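Ensaio técnico
Quatro ferramentas, um braço: o que muda quando a garra sai do caminho
Texto: Olga Marinho
2024-05-06

A escolha da ferramenta terminal costuma ser feita tarde. Compra-se o braço pela carga útil e pelo alcance, compra-se a câmara pelo preço e só depois se discute o que vai na ponta do punho. O resultado é conhecido de quem já integrou uma célula pequena: uma garra paralela de catálogo, com curso maior do que o necessário, dedos que tapam a peça à câmara no momento em que a imagem faz falta e um controlador que passa metade do ciclo a confirmar se fechou.

Este ensaio comparou quatro configurações no mesmo braço de seis eixos, com o mesmo controlador e a mesma câmara fixa. As configurações foram uma garra paralela elétrica Nivex, uma ventosa simples da Holow, uma garra adaptativa de dois dedos também da Holow e uma ponta única rígida, fabricada na oficina da Tlapale. A última não agarra nada. Empurra, arrasta e encosta.

O plano de provas foi escrito por Josphat Laizer, que trabalha em controlo de contacto na Tlapale e que insistiu em incluir a ponta rígida como referência e não como curiosidade. O argumento dele é de ordem prática: em tarefas planas, de separação e rearranjo, a apreensão é um passo caro. É preciso descer, fechar, verificar, subir, deslocar, descer outra vez e abrir. Um empurrão bem planeado dispensa quase tudo isso, à custa de uma incerteza maior na posição final.

Montagem

O braço foi fixado a uma mesa de furação regular, com o controlador por baixo e a câmara num mastro independente, para que a vibração do braço não entrasse na imagem. A calibração olho-mão foi refeita sempre que se trocou de ferramenta. Parece excesso de zelo, mas o flange de troca rápida usado aqui tem folga angular suficiente para se notar na extremidade de uma ponta comprida, e a primeira série teve de ser deitada fora por essa razão.

Cada ferramenta fez 50 tentativas por tarefa. As tarefas foram 2: formar grupos por cor a partir de uma disposição aleatória e deslocar um bloco indicado até uma posição-alvo sem perturbar os vizinhos. O tempo limite por tentativa foi fixado em 14 segundos, medidos desde a libertação da trajetória até à confirmação pela câmara. Não houve intervenção manual dentro de uma tentativa; as que pararam por limite de força contaram como falhadas.

O software de visão foi o Videck, na versão que acompanha o controlador, sem treino adicional. A segmentação por cor é feita em primeiro lugar e o ajuste de contorno vem depois. Para a ventosa basta o centro da face superior. Para as garras é preciso a orientação. Para a ponta rígida são precisos o contorno e uma estimativa do centro de atrito, que o Videck não fornece e que Laizer calcula à parte.

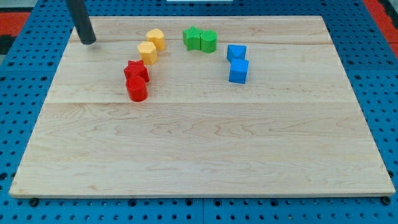 A ponta rígida exige mais do planeador do que qualquer das outras três. O ponto de contacto determina se o bloco translada ou roda, e a forma da base pesa muito nessa conta. Um cubo empurrado a meio de uma face comporta-se de modo previsível. Um cilindro aceita contacto de qualquer lado, mas foge para o lado assim que a linha de força deixa de passar pelo centro. A estrela de cinco pontas é o pior caso para o contacto único: a haste entra no ângulo entre duas pontas e fica bem guiada, ou bate numa ponta e faz rodar a peça. O conjunto de provas tem estrelas e cilindros em vermelho e em verde, de modo que a segmentação por cor, sozinha, não chega para escolher a estratégia de empurrão. O bloco azul de topo facetado, pelo contrário, não levanta dificuldade à haste, que o trabalha pela base quadrada, mas obriga a ventosa a procurar vedação onde não há uma face plana.

Foi nesse bloco que a ventosa perdeu a maior parte das tentativas. Nos restantes a textura fina do topo também custou: o vácuo estabelece-se, mas com fuga, e o sensor de pressão da Holow tem um limiar pouco tolerante. Baixar o limiar resolve a paragem e cria outro problema — a peça sobe mal presa e cai a meio do percurso. Com um fole mais macio o resultado melhoraria, e a marca tem-no em catálogo, mas optou-se por ensaiar o que vem na caixa.

A garra Nivex foi a mais repetível em posição final. Fecha sempre igual, reporta a abertura com boa resolução e não se incomoda com cilindros. O seu defeito é o espaço. Com dois blocos encostados, os dedos não entram sem afastar o vizinho, e na segunda tarefa isso conta como perturbação. Houve 11 falhas desse tipo, todas com a peça-alvo encostada a outra. Dedos mais finos ajudariam; os fornecidos são maquinados em alumínio e não foram alterados.

A garra adaptativa ficou a meio caminho em quase tudo. Tolera erros de orientação que a Nivex não perdoa e envolve bem a forma de coração, que escorrega entre mordentes planos quando é apanhada pelos lóbulos. Em contrapartida, o fecho arrasta a peça uns milímetros antes de estabilizar, e esse arrasto não é igual de ciclo para ciclo. Para agrupar por cor é irrelevante. Para posicionar, obriga a uma segunda leitura da câmara depois da largada.

Controlo e oclusão

A vantagem menos discutida da haste é ótica. Uma ferramenta cilíndrica e estreita, que desce inclinada, tapa pouco. O Videck conseguiu manter o contorno da peça durante o movimento em quase todas as tentativas, o que permite corrigir o empurrão a meio. Com as garras a correção só pode ser feita antes de descer ou depois de largar.

O preço é a dependência do controlo de força. A ponta trabalha muito perto da superfície e um erro de altura tem duas consequências possíveis: riscar a placa ou passar acima do centro de massa e tombar o bloco. Laizer usou controlo de impedância apenas no eixo vertical, com rigidez baixa, e posição pura nos outros dois. Tentou também impedância nos três eixos — o movimento ficou mais suave e o erro final piorou.

As juntas entre pranchas da placa de madeira merecem uma nota. Um empurrão que atravesse uma junta pode encontrar um degrau mínimo, e o planeador trata o atrito como uniforme. Não se separou este efeito dos restantes, pelo que fica apenas registado como fonte provável de dispersão.

Escolha

Para agrupamento em superfície plana, com peças baixas e estáveis, a ponta rígida foi a configuração mais rápida e a mais barata de manter. Para colocação com tolerância apertada, a Nivex continua a ser a opção a considerar, desde que se garanta folga à volta da peça. A ventosa só se justifica com topos lisos. A garra adaptativa serve a quem tem mistura de formas e tempo de ciclo de sobra.

Em June a Tlapale repete a série com uma ponta revestida a elastómero e uma placa de uma só peça. O planeador será o mesmo.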